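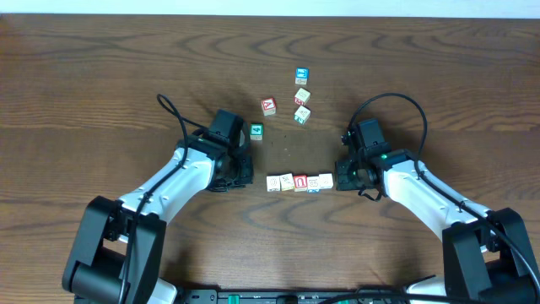

*Alphabet blocks on a wooden tabletop.*

# Leaving and Returning: Household Guidance for Seasonal Guests

Mernstead Vacation Homes asks all guests staying longer than 3 weeks to read this page before departure. It applies to the houses on Haque Road and to the Skirnatano apartments.

## Before you leave home

- Turn off the water at the main valve, then open the lowest faucet in the house until it stops running.
- Empty the refrigerator. If it will be switched off, prop the door open with a folded towel.
- Pour a cup of water into each floor drain and seldom-used sink.
- Leave a written list of the flights, the rental address, and a local contact with one neighbor.

## On arrival

Open windows on both sides of the house for an hour. Salt air leaves a film on glass and metal; wipe door tracks with a damp cloth and dry them before use. Beach towels should be rinsed in cold water the same day and hung on the outside rail. 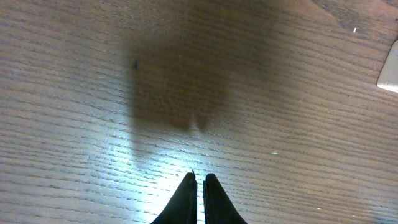

*Wood grain in reflected light.*

Tables and counters may be cleaned with a few drops of dish soap in warm water. Wipe along the grain and dry at once. Sunscreen should be removed with the same solution. Do not use vinegar or scouring powder. Wet swimwear must not be left on any wooden surface.

## Packing for a long stay

Pack one small bag of familiar things for children and keep it in the cabin. Liquids belong in a sealed bag at the center of the suitcase, with shoes along the wheel end.
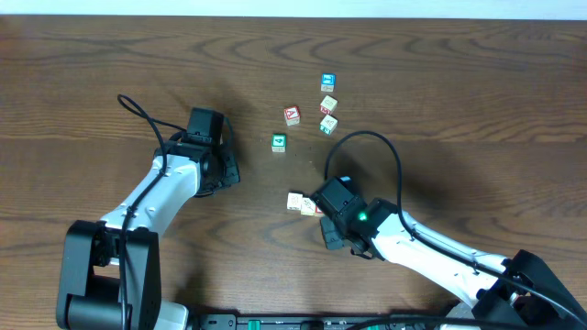
Capucine Sabatier writes that she packs the return suitcase first, with the clothes nobody will need until home, and leaves it closed in the closet for the whole stay. Guests in the smaller Stala units may find this useful, as closet space there is limited.

## Before checkout

Run the dishwasher, empty it, and leave its door ajar. Shake sand from rugs outdoors. Check under beds and behind cushions for small items. Articles found after departure are held for 6 weeks at the front office, in the care of Hortensia Rivadeneyra.

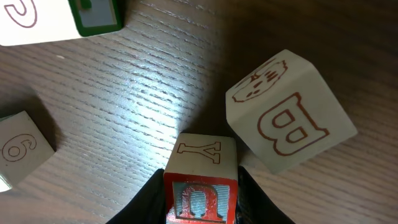 *Block with the letter Y on its top face.*

Keys are returned to the box beside the office door. Guests arriving in April should request the spring edition of this page, which covers heating.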